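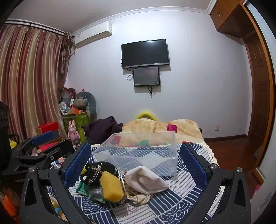
Clear box, patterned sheet, fruit-print cushion.

Home Notebook Recipes Suppliers Search

Marbling bench, 3 March 2020

Size mixed last night, carrageenan, left to stand with a board over it. Came in this morning to find it had the consistency of egg white with a grudge. Too thick. Let it down with distilled water a cup at a time until a toothpick drawn through it stopped dragging its wake back home. I didn't write down how many cups. I'm writing down that I didn't write it down, so that Zineb can be angry at the right person.

Skimmed with newspaper strips. First strip came up gray, second less gray, third I stopped looking.

Paper is the Senico text weight, alumed yesterday afternoon on the wrong side for the first few sheets. (Pencil X goes on the BACK. It has gone on the back for as long as there has been a pencil.) Those sheets are in the scrap drawer and will make very nice shopping lists. The rest dried under weights and are flat enough, apart from one corner that has opinions.

Run 1, stone pattern. Black first, then ochre, then the Plundura blue. Black spread to the size of a saucer and sat there. Ochre sank. Not all of it, just enough to leave a brown sulk on the bottom of the tray that showed through every later sheet like a stain on a ceiling. Added gall to the ochre, two drops, and it floated. Added a third drop for luck and it shoved everything else into the corners. Luck is not a reagent.

Run 2, same order, ochre at two drops. Better. Good veins, even spots, one hesitation line where I stopped halfway through laying the sheet to listen to the phone. It was Alipour about the invoice.

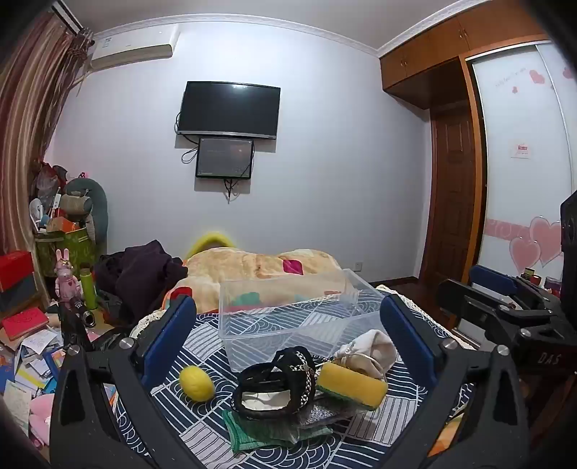
OX GALL

New bottle from Nutlow opened for these runs. It is stronger than the old one, or the old one had given up by the end and we had all got used to it. Drops needed per 60 ml of color, from today:

Black: none
Ochre: 2
Plundura blue: 4, and stir, it lies
White: 7
Red: did not get to red

Kiều Vương thinks the blue is short on binder and the gall is only covering for it. Probably true. The dried blue came off on my thumb from two sheets out of run 2 and from none out of run 1, and the only difference I can name is that I rinsed run 2 harder. Next time: rinse both the same, from the jug, no tap. Then we can blame the paint with a clear conscience.

Combing. Tried the wide comb for nonpareil and got something closer to a plowed field. Two of the pins are bent and they've been bent since July. I straightened them with pliers, which fixed the pins and loosened the glue. The comb is now a kit. Left it clamped by the window; please don't use it, and please don't helpfully take it out of the clamp to see if it's dry.

Used a knitting needle for the get-gel and that went well. Best sheet of the day is number 86 in the book, black and ochre with thin blue, no bubbles, no dust, slightly crooked. I'd like to say the crookedness was a decision.

Color stock: 600 ml of black left, which will outlive us. White is down to the last jar and it has a skin on it. Strain through the stocking before anyone dips a brush. Zineb has the order form.

Size was going thin and watery by four o'clock and the colors were starting to star at the edges, so I called it. Tipped it out. Tray washed with plain water and no soap, because soap is how we lost all of January.

To do
- mix new size Wednesday evening, measure the water, write the number HERE: ____
- rub test on the blue once the sheets have had two full days
- alum another stack of Senico
- replacement pins for the comb
- pay Alipour 382, he has phoned twice and the second time he was polite

Last updated by Kiều Vương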